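August 13, 2019

Water hardness again. Third reading this week, same kit, same tap, first draw of the morning. Result unchanged from the last two. Fadwa maintains the Setby supply was switched in August; the figures do not support her. Meter at 2631 when I started. Ran the cold for 30 seconds before filling the sample tube, as the kit leaflet asks.
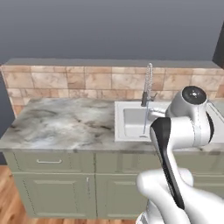 Afternoon

Descaled the kettle with citric acid, three spoonfuls to a full fill, left to stand, rinsed twice. Residue on the element reduced but still present near the base. Will repeat with a longer soak.

Rang Nabila about the softener. She prefers the Flutamier unit on grounds of salt use. I want the regeneration cycle times in writing before deciding. 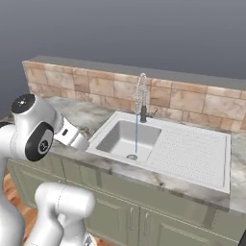

Counter and sink unit

Letter from Khadija. Reply tomorrow. Buy test strips, salt tablets, a new washer for the garden tap.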